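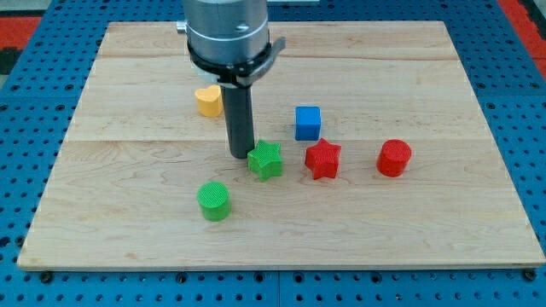
A heart, stars and cylinders on a pale wooden board. Small shapes like these are back on many play tables this fall.

Ask Godelieve Verschueren what a good block should do and she will pour you a cup of coffee first, because the answer takes a while. She has been making small wooden shapes in her workshop in Cundton for 13 years, and she still sands the points of every star by hand, five points to a star, with the radio on low and the back door open whenever the weather allows it.

"A cube is easy to love," she says. "A star you have to think about. It won't stack the way you want, it sits funny in the palm, and a child of three will spend a whole morning getting to know it."

Her little company, Rustuleck, sends out up to 2,000 sets in a good November, most of them to families and a fair number to preschools. The sets are small on purpose. Verschueren grew up with a big tin of blocks shared among seven cousins, and what she remembers best is the arguing over the one red arch. So her boxes hold only a handful of pieces, in plain colors – red, green, blue, yellow – and she would much prefer that you buy one box and live with it for a year before you come back for another.

Lies Smits, who teaches the youngest group at the Khurana preschool across town, has had the same box on her shelf since she started there. She likes to lay the pieces out on a board before the children come in, spread well apart, and then say nothing at all. Some mornings the greens end up together. Other mornings it's everything round in one corner and everything pointy in another, and once, she tells me with real delight, a little boy sorted them by which ones were "asleep" (the cylinders lying down, naturally).

The board matters more than you'd think. A light, plain wood lets the colors stand out, and it gives the game an edge, so that small hands understand where the playing happens. Smits uses an old bread board from her mother's kitchen. Verschueren sells a maple one, but she'll happily tell you that any flat piece of wood will do if you sand the corners and rub in a bit of oil now and then.

Hearts, by the way, were a late addition. A customer wrote to ask for one for her granddaughter, Verschueren cut it on a slow Friday afternoon, and the yellow heart has outsold every other single piece in the shop ever since. She keeps the first one on the windowsill over her workbench, a bit lopsided on the left side, and it isn't for sale.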